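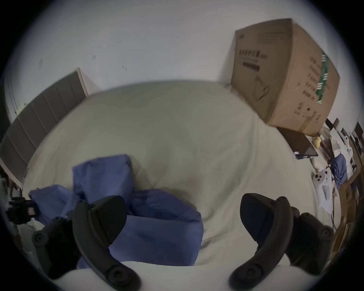 Flekorora 1, Bañez 1. Were we robbed or did we rob them?

cornerflagged
2019-04-23
Starting this because the match thread turned into forty people typing the word "pathetic" and I'd like to talk about the soccer that took place in between.

First half was as good as we've looked since February. We pressed high, the left side kept finding space, and the goal was a proper team goal, six or seven passes before the cutback. Then we came out after the break and defended our own penalty area like it was the last bus home. Bañez had the ball for what felt like the entire second half, did very little with it, and then got a header from a corner in the 88th minute that my niece could have cleared. She's nine and plays clarinet.

A point away from home is a point. But I drove 257 miles each way for it and I would like to register a complaint.

oldstandrow5
We were robbed. Their corner came off their own man. I was sitting level with it. The linesman was looking at a pigeon.

mudandglory
You were sitting level with it in an away section that's behind the other goal?

oldstandrow5
I was level with it in spirit. It still wasn't a corner.

tallbackpost
I've watched it back four times and it does come off our fullback's shin. It's a small touch, but the ball changes direction. I'm sorry. I wanted it to be a robbery too.

What bothers me more is who was marking at the corner. We go zonal all season, fine, and then in the 85th minute we bring on a center back who has clearly been told something different from everyone else. He follows his man out to the edge of the box and leaves a hole at the near post the size of a garage. The header comes right out of that hole.

cornerflagged
Yes, that's the bit that annoyed me. The sub cost us the shape. I get wanting height on for the last few minutes, but we weren't losing headers. We were losing second balls.

renexpat
Can I be the unpopular one? I thought Sotelo got it mostly right.

We have fourteen fit players, two of whom are teenagers. Bañez are third and hadn't dropped a point at home since the winter. You can't press for ninety minutes with that squad, and if we'd tried it we'd be in here complaining that everyone was dead on their feet by the hour. He sat in, he protected what he had, and it nearly came off. If tallbackpost's garage door is closed, we're all calling it a tactical masterclass and somebody's getting it printed on a mug.

mudandglory
I don't accept "sat in." Sitting in is a plan. You sit in and you leave one up top to hit on the break. We had our striker at left back by the 70th minute. I have it in my notes because I wrote "why is he there" and underlined it.

renexpat
You take notes?

mudandglory
I take notes. It's cheaper than the therapist and about as much use.

row_z_regular
The striker was at left back because our left back was having a nightmare. Their winger had him on toast. First yellow at 52 minutes, should have had a second at 61, and somebody had to go help him. I would have taken him off at the hour and I said so, loudly, to a man I'd never met who turned out to be his uncle.

cornerflagged
Please tell me more about the uncle.

row_z_regular
Very decent about it. Agreed with me on the positioning, disagreed on the attitude. Bought me a coffee.

tallbackpost
Can we talk about the goal for a minute? It's going to get lost in all this and it was lovely. The whole thing starts with our keeper rolling it short when every keeper we've had for ten years would have launched it into the parking lot. Pinero drops in, takes it on the half turn, and that's their whole first line out of the game with one touch. I don't care what happened after, I want more of that.

oldstandrow5
Pinero was the best player out there by a distance until he got tired. Then he was the best tired player out there.

renexpat
Agree on Pinero. And he's the reason I don't buy the idea that Sotelo is a defensive coach. No defensive coach plays a guy in that role who has never in his life tracked a runner on purpose.

mudandglory
That's half my point though! You pick Pinero so you can have the ball. Then you give the ball away for 45 minutes and make him stand in a bank of four, doing the one thing he's bad at. Either pick him and play, or leave him out and grind. We keep buying a nice bicycle and then carrying it.

row_z_regular
I'm stealing the bicycle.

hatfullofrain
Did anybody else hear the interview after? Radio had Alcides Sotelo on for maybe two minutes and he said he was "happy with the character." Every time we drop a lead he's happy with the character. At this point the character must be enormous.

cornerflagged
To be fair to him he also said they didn't manage the last ten minutes, which from Sotelo counts as throwing a chair.

hatfullofrain
I missed that part, there was a truck.

northgate_lou
I wasn't there, I was listening at work, so apply whatever discount you like. But reading this I don't see how it's the coach's fault that a fullback got roasted and a center back wandered off. He can't go out there and hold their hands. Last season we'd have lost that 3-1 and everyone knows it.

mudandglory
Last season isn't a standard. Last season is a thing that happened to us.

northgate_lou
It's the same players, mostly. He's got more points out of them. What else is a coach supposed to do?

mudandglory
Put the winger on. We had a fresh winger on the bench with legs like a deer and their fullbacks were both up around halfway. One ball over the top and it's 2-0 and I'm home in bed with a clear head. He warmed up for half an hour. He must be the warmest man in the league.

renexpat
OK, the winger I'll give you. I'd have put the winger on.

oldstandrow5
Mark this down. Renexpat has conceded something.

renexpat
I concede plenty. I learned it from our back four.

tallbackpost
Attendance was given as 946, by the way. I'm told the away end was a decent chunk of that, which for a trip that long is pretty good going. Noisy, too. The drum survived the journey, sadly.

row_z_regular
I stood next to the drum. I have opinions about the drum that the moderators have already removed once this season.

hatfullofrain
The drum is fine. The drummer has one rhythm and it's the rhythm of a washing machine with a shoe in it.

cornerflagged
Pulling it back before this becomes Drum Thread Part 5. Looking at the table, we're still four off the last playoff spot with Renex at home next. They've been awful on the road and they can't defend set pieces either, so it may just be ninety minutes of people heading it past each other. If we win that and others slip up, the point at Bañez starts to look pretty healthy.

My team for Renex: same front three, the kid in at left back, and the center back who went for a walk goes back on the bench where he can walk as much as he likes.

mudandglory
Kid at left back, yes. But start the deer too. Drop whoever you want for him, I'll be reasonable.

northgate_lou
You can't drop anyone from the front three after that first half.

mudandglory
I said I'd be reasonable. I didn't say I'd thought about it.

renexpat
I'd keep the same eleven. The left back had one bad night against the best winger in the division. Renex don't have anyone like that. If you pull a guy every time he gets beat you end up with a squad of people who are scared of the ball.

row_z_regular
His uncle would like you.

tallbackpost
I'm with renexpat on the left back, with mudandglory on the winger, and with nobody at all on the corner. It came off his shin, folks.

oldstandrow5
It did not come off his shin.

hatfullofrain
Anybody know if tickets for Renex are on sale at the window yet, or is it just online? Last time the site had me in a line behind 800 people for a game that half of them didn't go to.

cornerflagged
Window's open from noon, cash or card. Bring the card, the cash drawer was stuck last time and they were giving change in raffle tickets.

hatfullofrain
Did you win anything?

cornerflagged
A ham.

oldstandrow5
Found a different angle of the corner on somebody's phone. Going to post it tonight once I work out how. Prepare your apologies.

tallbackpost
I've got nothing on. I'll wait up.

Recent threads
Renex (H): predictions and lineups
Who is our player of the season so far?
The drum: please use this thread and only this thread
Lift share for away games
Flekorora reserves, does anyone go?
Pinero contract talk
Bañez (A) match thread (locked)
Old programs for sale or swap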